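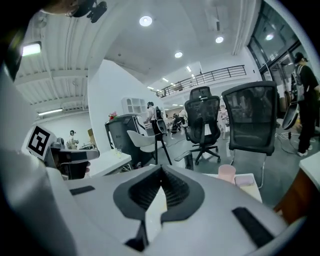

The first thing Yiran Peng told me about the fault was that it only happened after lunch. I had come to Sasodow to write about a gripper that let go of things, and I figured I'd get a lecture on motors. She handed me a visitor badge and told me to watch the floor, which was good advice in a room where cables lie in a tangle on the gray floor a few steps from the office chairs. I'd pictured a robotics shop as something closer to an operating room, but there's a pink cup on one table, red and pink flowers on top of the trash bin, and a mezzanine with a black railing where you half expect someone to lean over and ask who's hungry. I liked it right away.

The trouble started in the spring, with a project called Inell. The idea behind Inell is simple enough that even I could repeat it at dinner: people carry a gripper by hand and do ordinary chores with it, and a robot arm learns the chores from the recordings. Pick up the cup, move the cup, put the cup down. By the time I heard about it the arm had been doing this nicely for weeks.

Then it dropped a mug. Well, mugs drop. Peng swept it up and ran the job again, and it went fine. The next day it dropped two, both in the afternoon, and one of those came down on the foot of a colleague named Yiran Lü. (Yes, there are two Yirans. Everybody goes by last names, and so will I.) Lü was wearing canvas sneakers. He had a bruise the size of a plum and, he says, a sudden interest in the incident log.

The arm wasn't losing its grip, you see. It was opening its fingers on purpose, in midair, a good hand's width short of the table, as calmly as if it had arrived. Every number on the screen said the cup was down. I find that creepier than a motor burning out, and Lü agrees with me. "A broken machine looks broken," he told me. "This one looked pleased with itself."

They went after the obvious stuff first. New finger pads. New cable to the wrist. A firmware rollback that ate most of a week and got them nothing except a longer list of things it wasn't. Peng blamed the afternoon sun for a while and taped brown paper over the glass, and the drops kept coming. She left the paper up for days anyway, out of stubbornness, until people complained it was like working in a lunch bag.

What cracked it was 400 old recordings and a lot of cold noodles. Lü sat down and sorted them by hour, and the ones made after lunch had a shift in them, tiny at first, growing through the session. The gripper figures out where it is partly by looking at printed square markers, those blocky black-and-white ones. One marker had been stuck to a bracket with double-sided tape. The bracket got warm when the gear had been running all morning. The tape crept. By three o'clock the marker had slid 14 millimeters from where the software believed it was, and overnight, with everything switched off, somebody would tidy up and press it neatly back in place! So each morning's check came out perfect.

That somebody was Peng, by the way. She tells the story on herself, with her hand over her eyes.

The fix for the tape was two screws. The fix for everything else took until June, and it's the part I'd want to hear about if I worked next to one of these arms. The arm now has to feel the table before it's allowed to open — a light push back through the wrist, no push, no release. The marker check runs at the start of the day and again after lunch. And there's a line on the floor nobody crosses while the arm is holding something, plus a rule about closed shoes that Lü wrote himself and enforces on visitors. I was sent back to my car for boots.

I asked Peng whether the bad recordings went in the trash. Most did, she said, and she still sounds sore about it, given the hours people had put in. A small batch stayed. They use those to see if the new release check catches the old mistake, and in the run I sat through it stopped three times out of three, cup held over the table, waiting for a person to come and look.

Lü went over and took the cup out of its fingers. He checked his feet before he did it. Then he clicked through the log, typed a few words and asked if I wanted to see it again, and I did, so we ran it until somebody up on the mezzanine called down about dinner.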